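Cloltbridge Seed Library: Spring Progress Report to the Pullard Fund

Covering January through the end of May

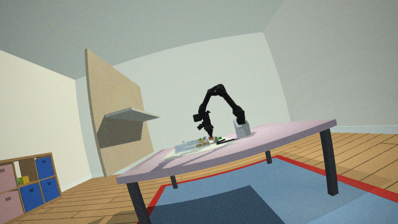 Where we are

We are five months into the grant and the seed library is busier than we dared put in the application! We had hoped to have 900 packets on the shelves by now. As of Monday we had 1412, and more keep coming in through the mail slot in sandwich bags, pill bottles and one very nice cookie tin.

Membership stands at 168 households. Most are from Cloltbridge itself, but a good number drive over from Mutitz, where the last garden store closed over the winter. Joining is still free. You fill out a card, take up to 11 packets a season, and bring back what you can in the fall.

What people are growing

Beans, mostly. Pole beans, bush beans, a purple one that turns green in the pot and always gets a laugh at the tasting table. Tomatoes went out the door faster than anything else in March, and we ran out of paste types entirely before the second week was over. Lettuce was slow until we moved it to the front rack, and then it wasn't slow at all.

The best surprise has been the Yazzie squash. A family brought us a jar of the seed in February and told us it had been grown on the same road for four generations. It's a big, ribbed, gray-green thing that keeps until April in a cool closet. We split the jar among six growers who have enough space to keep it well away from other squash, and all six have plants up. If the fall goes well we'll have enough to put it on the open shelf next year. We are so excited about this one that it has its own drawer already, with nothing in it yet but the label.

Classes

We planned four and ran seven. The seed starting class filled up twice, so we added a third on a weeknight (6:30, after the supper rush) and that one filled too. Grafting was smaller but people stayed for an hour past the end. Some 40 people came to the spring swap, which was cold and windy and had to be moved into the hallway.

The class on reading seed packets was my idea and it didn't draw much of a crowd. I would like to fold it into the seed starting class next year and drop it as a separate evening.

Money

Spending is on track. The drawers and the second dehumidifier came in under what we budgeted, and the printing came in over — we went through far more envelopes than planned, for obvious reasons. With your okay, we'd like to move what's left in the furniture line over to printing. The total doesn't change. The full sheet is attached as before.

What has been hard

Labels. A lot of donated seed comes in marked "red tomato" or "Grandma's beans," and we can't shelve it without knowing more. There's a box of mystery packets under the counter and it's getting full. We've set aside two beds behind the building to grow some of them out this summer and see what they are.

Germination testing has also fallen behind. Older packets need to be tested before they go out again, and each batch ties up the warm shelf for ten days or so. We have started sending trays home with members who have a sunny kitchen, and the results are coming back on postcards, some of them with drawings.

Next steps

Over the summer we'll run two seed saving walks, one here and one in Mutitz. The return drive opens in September, and I'm hoping for a strong showing on beans and peas, which are the easiest to save. The school garden has asked for a starter set of its own and we'd love to do that out of this year's returns.

One request: could the fall report be due a few weeks later than planned? Squash and late beans won't be dry by the current date, and I'd much prefer to send you real return numbers than a guess.

Thank you for all of this. Come by when the beds are in bloom — the runner beans should be up the fence by July.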